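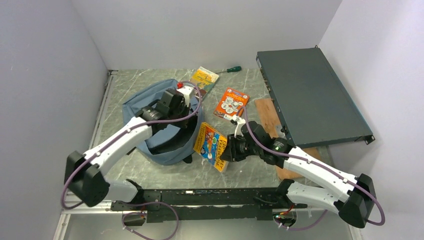

Grorkeswood Book Bags — progress report, January 2025

Hi Nanami,

You asked for something you could read over a cup of coffee, so I've kept the spreadsheet separate and I'm just going to tell you how things are going. Short version: well! A bit behind on the bags, ahead on the books, and spending less on postage than I feared.

As of Friday we've packed and handed out 1408 books. The grant plan had us at 1000 by now, so I'm very happy with that number (I recounted it twice, then made my sister recount it). Most of the jump came in November, when the Mendoza branch cleared its children's shelves and let us take whatever we wanted. We came home with board books, early readers and a whole crate of animal stories, and I spent two evenings wiping down covers.

The fabric bags are the slow part. Pleretti sent the first batch on time, but the second came with the straps sewn too short for an adult shoulder, and we had to send 100 of them back. They've agreed to redo them at no cost — the new ones are due before the end of next month. Until then we're giving bags to new families first, and asking returning families to bring the one they already have. Nearly everyone remembers, which surprised me.

We've also changed how we pack. Last fall we sorted everything by age on the shelves and then packed from a list, and it took forever. Now we put a bag open on the table, lay out a few books for that family, check them for torn pages and scribbles, and pack them right there. Big flat picture books go in first and stand against the side, small chunky ones go in after. Toddler books get the closest check, as they've usually been chewed by somebody. Anything with a loose spine goes in the mending box, and I'm afraid the mending box is now two boxes.

The one thing I'd do differently is the labels. We bought the cheap ones from Nasteck and they peel off fabric in a day. I've switched to tie-on card tags with the family's first name and the return date, written by hand. They look nicer anyway, and the kids like finding their name.

On money: we're under on postage and over on bags, and the two nearly cancel out. I'd like your okay to move what's left in the postage line over to book mending (tape, glue, a decent book press). It isn't a big amount and it would put a lot of books back into use. The figures are on the second tab.

Still to do before the next report:

Get the corrected bags and check the straps on arrival
Empty both mending boxes
Add 15 families from the waiting list
Find more books in Spanish and Amharic, we're very thin on both
Sort out a drop-off day that doesn't clash with the school pickup line

If you have a morning free, please come and pack a few bags with us. You'd get a much better feel for it than you will from my spreadsheet, and I could use your opinion on the waiting list.

Thanks again for all of it, and call me if anything in the numbers looks odd.

Lemlem Demissie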